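The case for measuring table linen after washing

Most retailers state the size of a tablecloth as cut. The figure should be the size after the first wash. 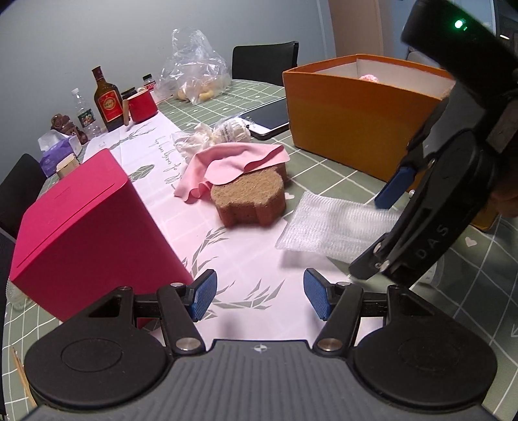 A reader in Fenbridge objects that shrinkage depends on water temperature, so any washed figure would be a guess. The point is fair, but it argues for stating the temperature. Furnivari already prints one on its care labels and could print the length beside it.

Cotton sold without pre-shrinking can lose several per cent along the warp and less across it. On a cloth 3,000 mm long, a loss of 3 per cent takes 90 mm off the length, or 45 mm from the drop at each end. A buyer who allowed a 300 mm overhang is left with 255 mm.

Makers say that two sizes on one label would confuse people. I doubt it -- paint tins give coverage for first and second coats, and decorators cope. One line would do: length and width after one wash at 30 degrees, dried flat.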